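Tips for teaching a simulated arm to cope with a messy table

I do most of my kitchen work without getting crumbs on anything, as all of it happens in a simulator. The planner is one I wrote on top of Tritton, the perception side is Tenia, and between them they manage to pick up a cup and put it down again. Most of the time! These are the habits that have saved me the most swearing.

Clutter the table early. I spent all of December testing with one cup on bare wood and got a lovely success rate. Then I put vegetables and bread on the table and it fell to bits. Now I scatter things from the first run, and I mix the sizes – a potato next to a big toy next to a flat book makes the segmentation work for its living.

Be fussy about see-through things. If your depth estimates come off the rendered colour picture, a translucent cup will be smeared into whatever is behind it. I give anything like that its own label and tell the planner to leave 15 mm of extra room. Salt shakers get the same treatment. 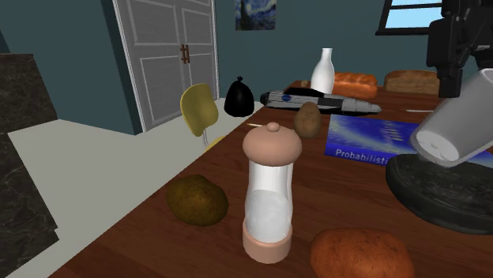

Roro wrote in to say that a fixed margin is a lazy fix, and that you'd do better to have the perception side pass on how unsure it is and let the planner pick the gap. Fair point, and I've started trying it. It's slower (my planning time went up by 30 per cent) but it squeezes through gaps the old way refused.

Treat tilt as a limit in its own right. I used to give the planner a start pose and an end pose and let it sort out the middle, and it would cheerfully swing a cup upside down on the way. I cap the tilt at 75 degrees for anything that might need tipping, and far less for plain carrying.

Save the seed with every run. I mean it, put it in the file name. I once had 63 failed grasps in a folder and couldn't replay a single one.

Last one: check the collision shape of your gripper with the fingers open as well as closed. Mine was only right when closed, so the planner kept knocking the bread. Ilie draws the shapes over the top of the render if you press C, and I leave that switched on now whenever I change a hand.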